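Olness Upholstered Bed by Clellitz, queen, dark gray
Reviewed after 16 months of use

I bought the Olness because the slats on our old bed had started giving way one at a time, usually around 3 a.m. The listing promised "effortless calm." I was prepared to settle for a bed that stayed up.

Assembly first. The instructions say one person, 34 minutes. I would like to meet this person. I needed most of an afternoon and a second pair of hands for the headboard, which weighs as much as a sulking teenager and is just as keen to be moved. The bolts are good, the holes lined up, and the bag of spare washers is still in a drawer, where it will outlive me.

The headboard is the reason to buy this bed. It's thick enough to lean on with no pillow, and I've done a lot of leaning. The dark gray hides hand marks, coffee and most of last winter. What it doesn't hide is pale lint, so if you own a white cat, think hard. A damp cloth gets most of it off. I paid extra for the fabric protector and couldn't tell you what it does.

I put Oda sheets on it, the plain ones in the color the store calls Oat. They're soft, they fit the corners, and they wrinkle if you look at them. If you want a bed that looks ironed, buy an iron, or a different bed. Mine is mostly a laundry-sorting surface with occasional sleep, and for that it's excellent. A shirt laid out flat has room on every side, and there's space left over for whatever else has drifted in.

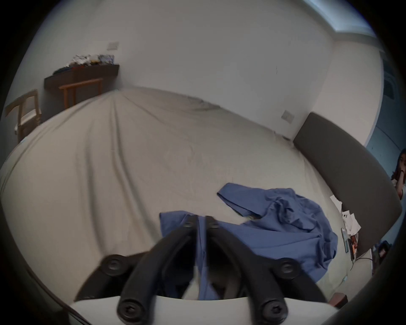
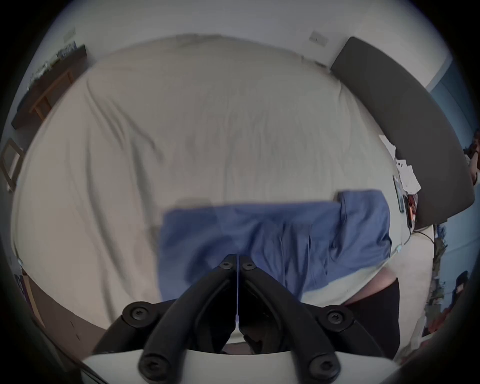
Now the complaints. There's no storage underneath, and the clearance is too low for any bin I own. Clellitz will sell you a matching drawer on wheels, which I tried, and which rolled out to greet me every time I walked past. It went back. The refund took 12 days and three emails.

The center leg also needs tightening every couple of months. It creaks to let you know. I had the Stareck bed before this one and that creaked too, but without a schedule, so I suppose this is progress.

Mattress fit is snug. Mine went in with a shove and has not shifted since, though changing the sheet on the headboard side costs me some knuckle — pull the whole bed away from the wall first if you have the floor space.

Would I buy it again? Yes, on sale, with someone else putting it together. Four stars. The fifth is under the bed with a sock, and I can't reach either of them.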